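About Traltis
Who we are
Traltis runs a contract assembly and inspection shop for molded plastic parts. We do not mold. Parts arrive from the customer or the customer's molder, and we trim, fit, check, pack and ship them. Most orders are for frames, housings, brackets and cut pipe, in short runs that change over often. The company has 51 employees at two sites. Sarkedham is the main shop and holds the offices. Vaduvska is the smaller site and handles storage, kitting and outbound freight.
Bendik Dalen is operations manager for both sites and is the contact for questions about anything on this page.
What we do
Incoming inspection against the customer drawing
Flash removal and hand trimming
Fitting of inserts, sleeves and connectors
Two-arm handling and presentation of large parts
Kitting, labeling and packing
Return and rework of rejected parts
We quote by the batch. A first batch is always run by hand, and the times from that batch are used to decide if any step should move to a robot station. Many never do. Parts that flex under their own weight, parts with loose cables and parts ordered only once are normally left as bench work.
How automation came in
Large frames were the first reason. A square frame with tall corners is not heavy, but it is awkward. One person can lift it, and the same person cannot easily hold it at an angle and look into the cavity at the same time. For years the job was done in pairs, with one holding and one checking. Neck and shoulder complaints were logged more often on that job than on any other in the shop.
The first two-arm station was put in at Sarkedham under a project we call Poirier. There are now 3 stations. All run at reduced speed when a person is inside the marked zone, and each has a stop button at the table and a second one at the aisle.
What changed for the people on the floor
Job content. Pair work on large frames has ended. The former holder and checker are now both station operators. An operator sets up the part, starts the routine, watches the hold and makes the accept or reject decision. The robot does not make that decision.
Training. Operator training takes 12 shifts. Seven of these are spent next to a qualified operator, and the rest cover setup, fault clearing, cable routing and lockout. Training is paid at the normal rate. Operators who pass move up one pay grade.
Rotation. Operators change between station and bench at the midday break. This was requested by the operators after the first months, when full shifts at the station were found to be tiring in a different way: less lifting, more standing and watching. Anti-fatigue mats helped a little. Rotation helped more.
Headcount. No position was removed as part of Poirier. Two people who did not want to work at a station moved to kitting at Vaduvska. One has since come back and trained.
What did not improve. Changeover is slower than it was by hand. A new part shape needs a new grip plan, and grip plans are still written by one technician. When that technician is out, new shapes wait. A second technician is in training.
Large frame handling

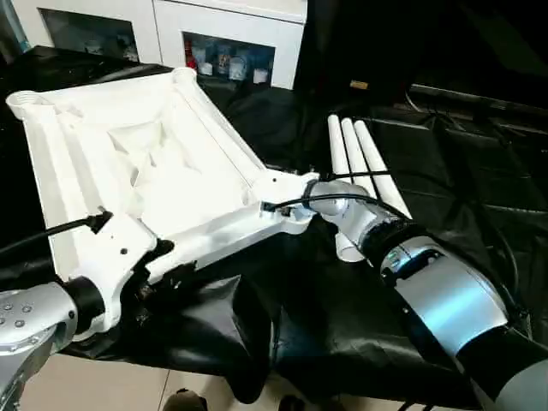
STATIONS AND EQUIPMENT
Large frames are held by both arms, one to a side, and tilted so the ribs and the inside corners can be read. A hollow corner tube is checked at the rim first and then down the bore. Where a corner has a threaded socket, the thread is checked by eye before any gauge goes in.
Tables are covered with black plastic sheet. White parts show up well against it, and so do trimmings. Wrinkles in the sheet are acceptable. Tears are not, and a torn sheet is replaced before the next batch. Pipe may be kept on the table next to the frame, laid parallel.
Cables are checked for slack through the full range of tilt at the start of each shift. A cable that pulls tight at any point is rerouted before parts are run.
Safety shoes are required in the station zone for operators and visitors alike.
Working here
Openings are posted at the Sarkedham gate and on our jobs page. Bench experience is useful for station work but is not required. Applicants are shown the floor before the interview and may speak with operators without a manager present.
Both sites close for inventory in the last week of December. Orders for that week should be placed early.
Page last revised Jan 17, 2022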